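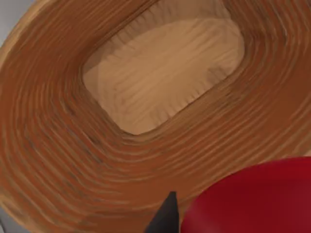 The Lake Bus

My grandmother kept the ticket money in a sugar tin, and on the morning I left Plorard she counted it on the kitchen table two times, the coins first and then the paper. The bus to Praltalo cost 70 crowns. She gave me 72. The 2 extra were for tea, she said, in the station where the bus stops to change the driver.

I was nineteen years old and I had never been further than the cement works. In my bag I had two shirts, a winter coat that was too warm for July, a loaf, and a letter from the school of nursing which I had read so many times that it was soft like cloth. The letter said that I must present myself before noon. It did not say what would happen if I came after noon, and this question had kept me awake for a week.

The bus was late. We stood by the wall of the bakery, my grandmother and I, and we spoke about the hens. One of them had stopped laying and she wanted to know if I thought it was the heat or the age. I said the heat. She said it was certainly the age, but that she would give the hen until autumn. Then she asked me if I had my letter, and I showed it to her, and after some minutes she asked me again.

When the bus came she did not kiss me. She put her hand flat on my back, between the shoulders, as she used to do when I was small and afraid of the steps to the cellar. Then she walked home quickly, before the driver had closed the door. I watched her from the window. She stopped at the pump and bent to look at something on the ground, a button perhaps, and she picked it up and put it in her apron.

The road goes up for a long time after Plorard. I had a seat beside a man who carried a clock wrapped in a blanket. He told me that it was 593 kilometers to Praltalo by the old road and 582 by the new one, and that the driver always took the old road, for his sister lived on it. I asked him if we would arrive before noon. He asked which noon.

I did not understand that he was joking. I began to cry, and he became very sorry and unwrapped the clock to show me that we had time. The clock had stopped at twenty past four. We both looked at it. Then he wrapped it up again and offered me a plum.

In the night I woke and saw the lake. I had heard of it all my life, because my mother crossed it when she went away, and I had imagined it blue and with boats. In the dark it was only a place where there were no lights. The bus went along the side of it for over an hour. Everybody was sleeping except the driver and me, and he was singing something with a very low voice, and he always forgot the same line and began again.

At the station I bought my tea. It cost only one crown and a half. The woman gave me the change and I held it in my hand, and I thought that I should send it back to my grandmother, and then I thought how she would laugh at me, with the stamp costing more than the coin.

I washed my face there in cold water. I ate the end of the loaf. On the wall was a map of the whole country, and someone had touched Praltalo with a finger so often that the name was rubbed away. I looked for Plorard, but it was not marked. There was the river, and the bend in the river, so I put my finger at the place where the bakery should be and left it there until the new driver called us.

We came into the city at ten minutes past eleven. The man with the clock carried my bag down the steps, although he had his own burden. He said the school was behind the hospital, on the left side, with a green door.

The door was brown. I walked past it three times before I knocked.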